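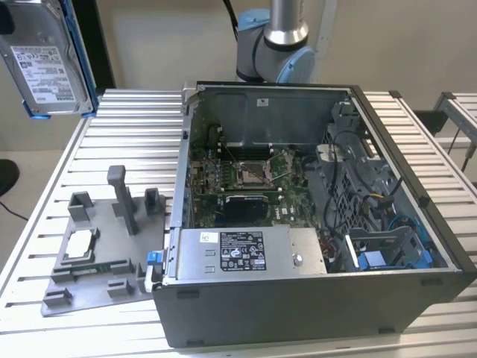

# Chapter 7: Reading the Incident Log

A police department produces several kinds of written record, and the incident log is usually the first one a reporter sees. It lists calls for service in the order they reached the dispatcher. Each line carries a time, a location, a call type, and a disposition code. Most lines never become a news item. A few become the first public trace of a serious event, and the reporter has to decide on thin information which lines those are.

The chapter covers the log and the two records that grow out of it, the incident report and the supplemental report. Court filings are covered in Chapter 8. Interviews with officers and relatives were treated in Chapter 5 and are mentioned only where a record has to be checked against them.

## 7.1 What the log contains

The Satosville log, used in the exercises for this chapter, runs to 1,463 entries for the month of February. Its layout is typical of a mid-sized department. The columns, from left to right, are:

- call number
- time received
- time of arrival
- block address
- call type
- unit assigned
- disposition

The call number is the most useful of these for a reporter. It stays with the event as the paperwork moves from one office to another, while the call type may change more than once. An entry logged as "check welfare" at 3:40 a.m. may appear as "death, unattended" in the incident report and under a different heading again in the monthly summary. A records request that quotes the call number will be answered faster than one that describes the event.

The block address is rounded down. A call to any house between 1,000 and 1,099 on Busside Avenue is entered as "1000 Busside." Two entries with the same block address are therefore not necessarily calls to the same house, and a story that treats them as such may be wrong about both.

## 7.2 Call type and offense

A call type records what the dispatcher was told. An offense code records what an officer concluded after arriving. The two are written by different people at different times, and they answer different questions.

Consider a caller who reports a burglary. The dispatcher enters "burglary." The officer finds that a relative with a key removed a television set, and the report is closed as a civil matter. The log still says "burglary." A newspaper that counts log entries and prints the total as the number of burglaries in the month has printed the number of times people telephoned to report one. Either number may be worth publishing, provided the text says which it is.

The same caution applies to deaths. "Unattended death" means that no physician was present. It says nothing about cause or manner, and most such calls concern natural deaths. Cause and manner are determined by the medical examiner or coroner, often weeks later. Until a finding is issued, the correct wording is that the cause has not been determined. Phrases such as "no foul play is suspected" should be attributed to the person who used them — the log itself never supports them.

## 7.3 Time

Every entry has at least two times, and an incident report adds a third, the time the event is believed to have occurred. Reporters under deadline tend to take the first time they see. In the Jillent Street case, studied in section 7.6, three news outlets gave three different hours for the same assault. Each had copied its figure correctly from an official record. None had said which time it was.

Use the time of occurrence if the report gives one. If it gives a range, print the range. If only the time received is available, write that police were called at that hour.

## 7.4 Names in the record

The log rarely contains names. The incident report generally does, under the headings of complainant, victim, witness, and subject. A subject has not necessarily been arrested, and an arrested person has not necessarily been charged. The Amegashie Handbook, the style guide followed in this book, requires that the status be stated at first mention and checked again on the day of publication.

Names of the dead are withheld until relatives have been notified. A name that appears in a report released early, by oversight, is held under the same rule.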